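首页 > 观点 > 家居与日用

木板上的积木，不必按颜色排好

更新于2023年9月5日

评论 11 | 分享 604

我家有一小盒塑料形状积木，平时放在书架最下面一格。上面一格是一套童书，再上面是我的工具书，盒子夹在一堆纸里，很不起眼，却是家里用得最多的玩具。八月里孩子放假，这盒积木几乎每天都要拿出来，也几乎每天都要为怎么收起来吵一回。

吵的内容很简单。家里的长辈认为，玩完应当按颜色排好，红的归红的，绿的归绿的，盖上盖子时要看得见整齐的一排。孩子不肯，往往是抓起来扔进盒子就走。我起初站在长辈一边，还在网上买了一只Hayat牌的分格收纳盒，每格贴上颜色标签。用了三个星期，标签掉了两张，格子里什么都有。后来这只盒子拿去装纽扣和备用钥匙，倒是很合适。

我现在的看法是，小件玩具不需要分类收纳，只需要一个固定的地方。

分类是为了找东西。螺丝要分类，因为规格差一点就拧不进去；药要分类，拿错了会出事。几块积木倒在桌上，一眼就能全部看清，要哪块拿哪块，分好类并不会快多少。何况颜色和形状本来就是两种分法。大人按颜色排，孩子可能正想把星形的都放在一起，圆柱、方块另放一处。大人先把颜色排好了，孩子第二天还得拆开重来。把这叫作养成好习惯，我觉得有些勉强。

真正要紧的是玩的地方。积木放在地毯上容易倒，放在餐桌上要给吃饭让路，最后总有一两块滚到沙发底下。在桌上搁一块平整的木板，这些麻烦会少很多。木板有边，孩子自然知道东西摆到哪里为止；吃饭时连板带积木一起端走，回来接着摆，不用推倒。我在Gesham的一家旧木料铺子挑过板子，店主推荐带漆的，说好擦。我还是选了浅色的，上面放什么颜色都看得清楚，少一块马上就能发现。 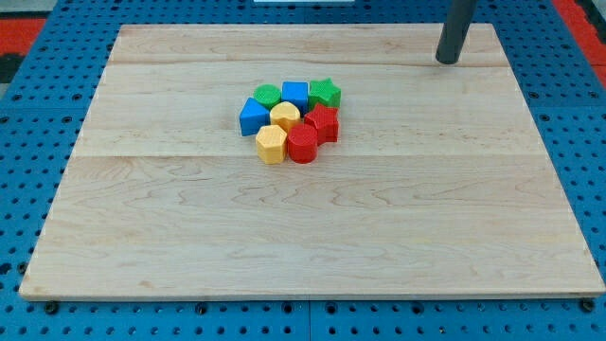

全文约1100字 · 阅读需3分钟

浅色木板上，红、黄、蓝、绿的小块挤在一处，绿色的星形旁边是蓝色方块，黄的前后左右也没有都挨着黄的。按长辈的标准，这不能算收拾好。我看却已经够了：东西都聚拢在板上，哪一块是什么形状，也都认得出来。

有人会说，乱放惯了，将来书桌也是乱的。这种担心我理解，但两件事的关系恐怕没有那么直接。我小时候的玩具由大人代为收拾，排得极整齐，我工作以后的书桌照样堆满纸。反而是后来自己定下钥匙放哪里、账单放哪里，才慢慢不再找东西。规矩由用的人来定，坚持下去的可能性大一些。孩子愿意把积木拢成一堆，那就是他的规矩，大人在旁边替他重排一遍，他学到的多半是反正有人会弄。

也有朋友劝我干脆换一套大的，带图纸、带底盘，每块都有固定的凹槽，收起来想乱也乱不了。我在Sturach的商场里看过这类产品，最贵的一套标价745元，包装很漂亮。凹槽确实解决了收纳，可一个形状只有一个位置，放对了就没有别的可做。小块积木便宜、零散，玩法也没有说明书，我觉得还是后者耐玩。

这个办法也有不适用的时候。家里有更小的孩子，会往嘴里塞东西，那么小件玩完就应该清点、收进够不着的柜子，没有商量余地。几个孩子共用一套，也需要讲好谁来收。除此以外，我建议大人少管颜色，把板子摆稳，把盒子放在孩子自己够得着的高度。

我们家现在的做法是，晚饭前积木要离开餐桌，进盒子或者留在板上都可以，板子放到窗边的矮柜上。长辈偶尔还会顺手把红的挑出来排一排，孩子第二天早上再打散。

评论 11 | 分享 604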